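What I budgeted for, and what I forgot

Posted May 13, 2023

The request for the second half of the bench setup went in last week, so I have been going through the receipts from the first half. I said I would write up the costs for anyone else planning a small two-handed station. Part of this is also for me, because I have to do it again in July.

The arms and hands were one order and took up most of the money. I had quotes from Rideck and Pramanik. Rideck was cheaper on paper but left out the wrist cables and the mounting hardware, and once I added those the gap was small. Pramanik had everything on one sheet, with the lead time written next to each line. I went with Pramanik and would do it again.

What I got wrong was everything that isn't the robot. My first spreadsheet had one row called "misc" with 200 dollars in it. The real total for that row was 2776. It covered the table, the wall panels, cable, spare connectors, a power strip that could take the load, shipping on all of it, and the small parts the hands practice on. 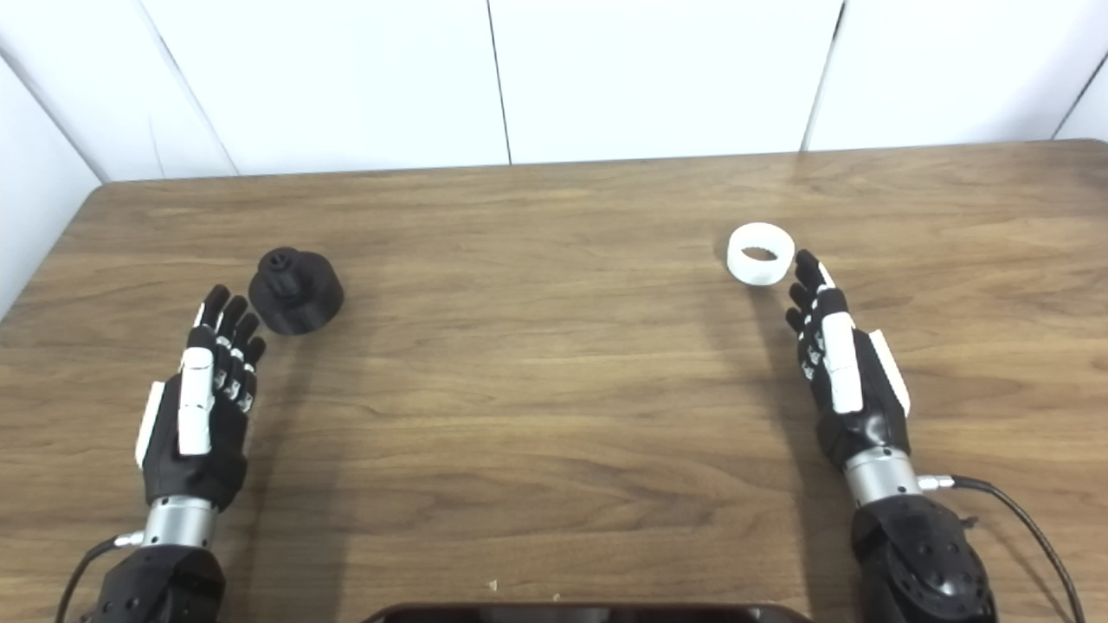
Should you buy spare hands at the start?
I would buy spare fingers and cables first, and leave a whole spare hand for the next budget year.

A full hand on the shelf is a lot of money sitting still. Finger modules from Pramanik come in packs of 4, and one pack has been enough for us so far. Cables are the thing to stock. Wherever a cable leaves a wrist it gets bent all day long, and a replacement takes three weeks to arrive. I now keep 2 for each side.

The task parts deserve their own line too. We are working on picking up and handling round parts, and I assumed we could use whatever was in the drawer. The drawer parts were all slightly different sizes, which made it hard to compare one day's runs with the next. I ended up ordering a matched batch from Sirnham at 77 dollars, delivered. It's a small number, but it wasn't in the plan, and it cost me an extra approval form and nine days.

The table was the one place I spent less than planned. I had priced an aluminum bench with a slotted top, then looked at what we do on it and bought a wooden one. It is heavy and flat enough. If we start bolting fixtures down I will have to revisit that.
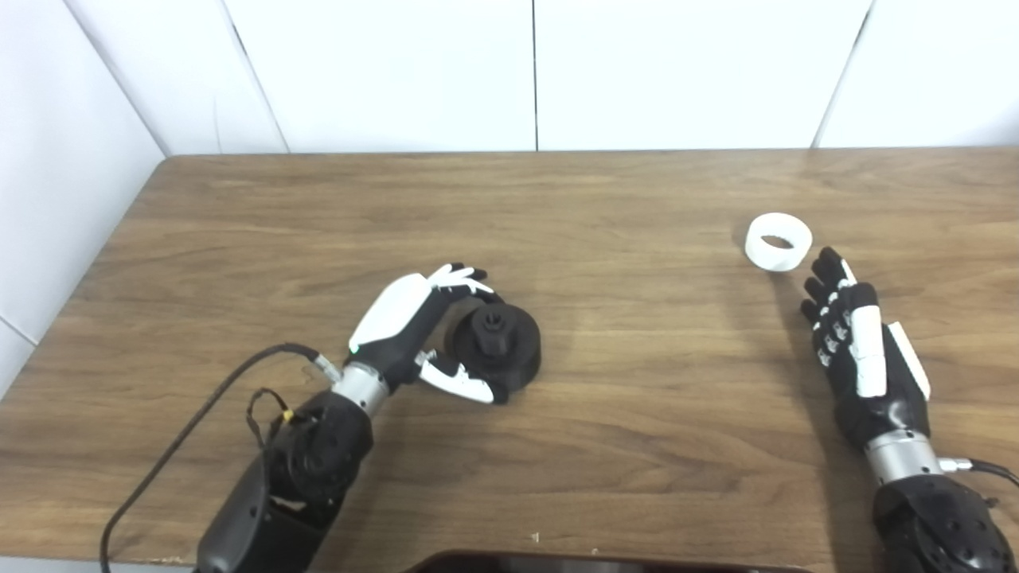
Left hand on the black part, white ring over by the right hand.

For the July order I have changed the sheet. "Misc" is gone. Cables, task parts, furniture and shipping each have a row, and there is a separate row for the time it takes to set everything up, which I had at zero the first time. Setup took two of us most of a week — mostly cable routing and getting the arm heights to match.

I have also asked Wundov for a quote on a service plan. They will look after Pramanik hardware, but they price by the visit, and I don't know yet how many visits we would use. If it comes back higher than a second pack of fingers plus a few days of my time, I will skip it this year and put the money toward cables.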